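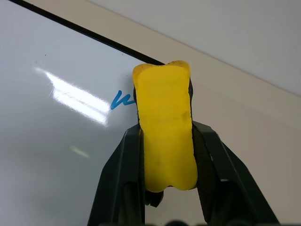

A yellow whiteboard eraser with a dark backing.

Learning the language in the evening: news from the Warkby conversation group

By Jonas Nägeli

When I came to Warkby I could read a newspaper in English, and I could write a letter to the bank if I had the dictionary beside me. But I could not speak on the telephone. If it rang, I let it ring until it stopped, and afterwards I looked up the number and wrote a letter to those people also. I tell this because many persons who come to our Wednesday group say the same thing in their first week, and they think they are the only ones.

The group started again in September after the summer pause. We meet in the upper room of the Auer building, from seven until half past eight in the evening. The stairs are at the back, next to the bicycle stands, and the front door is locked after six. Please do not ring at the front, the bell is only heard in the dentist's.

This autumn we changed the way we work. Before, we had a book, and we went through the book. It was a good book, but the people in it were always at the airport or in a restaurant with a very long menu. In Warkby we have no airport. What our members need to say is that the boiler makes a noise, that the child has a temperature and stays at home today, or that the parcel was left with a neighbour and the neighbour does not know about it. So now each evening has one situation, and the members bring it themselves.

We begin with ten minutes in which everybody collects words. I write them up, also the wrong ones, and then we talk about each of them. I was against writing the wrong ones at first. At my own school a mistake was wiped off very quickly, as if it was something dirty, and I still feel a little hot in the face when I think of it. Vera, who taught evening classes for many years before she moved here, persuaded me to leave them standing. She asked me why a person would say "I have cold" and what it would be in his own language, and then three people at the table answered at the same time that in their language it is exactly so. We spent half the evening on this. Hungry, thirsty, cold, right, afraid: in English you are these things, and in many other languages you have them. I think no one from that evening will forget it, and I am including myself.

After the words we speak in pairs. One is the plumber and the other is the customer, and then they change. The rule is that you must not help your partner before he has tried for himself. This is harder than it sounds, especially for married couples, who we now put at different ends of the table.

The telephone evening

The best attended evening so far was the one about the telephone. On the telephone you do not see the mouth of the other person, and you cannot point at anything. We therefore sat back to back on our chairs. The caller had a small card with a task, for example to move an appointment from the morning to the afternoon, and the other one had to be the receptionist. Receptionists speak fast, so we asked our receptionists to speak fast also.
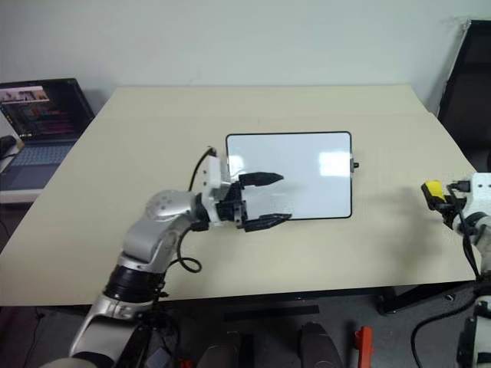
What we noticed is that the difficult part is seldom the grammar. Most members know how to form a question. The difficult part is to stop the other person in a polite way. We made a list of sentences for this, and we said them aloud together until they came without thinking. "Sorry, could you say that again more slowly?" "Could you spell that for me, please?" "I'd like to check that I've understood." The last one is my favourite. You say back what you heard, and if it was wrong, the other one will correct you, and you have lost nothing.

Numbers are a chapter for themselves. In German, which is my first language, we say the small number before the big one, so that twenty-four is four-and-twenty. If somebody reads me a telephone number in pairs, I still write half of it backwards. The English read their numbers one by one and say "double" when the same figure comes twice, and for zero they say "oh", like the letter. One member took down a reference number, 3520, as "three, five, two, oh" and asked if the last one was a letter. It is a fair question, and the woman at the other end had to go and look.

If you want to practise this at home, ask someone in the family to read you the numbers from an old bill. Write them down without stopping and compare at the end. Five minutes are enough, but do it on several days.

What comes next

In the new year we continue with the doctor and the chemist, then with the school, and after that with small talk, which several members have asked for and which I fear the most. I never know when it is finished. At the bus stop a man says to me that it is brightening up, I agree with him, and then we both stand there.

We would also like to have one evening on writing short messages. Most of us learned to write English letters with "Dear Sir or Madam", and now the landlord sends two words and a thumb. If you have received a message which you did not understand, please bring it, with the name covered.

New members can come on any Wednesday and do not need to register. The level is mixed. You should be able to say who you are and where you live, and the rest will come with time. Tea is there, and biscuits if somebody has brought them. The evening costs nothing, but for the copies there is a tin by the door.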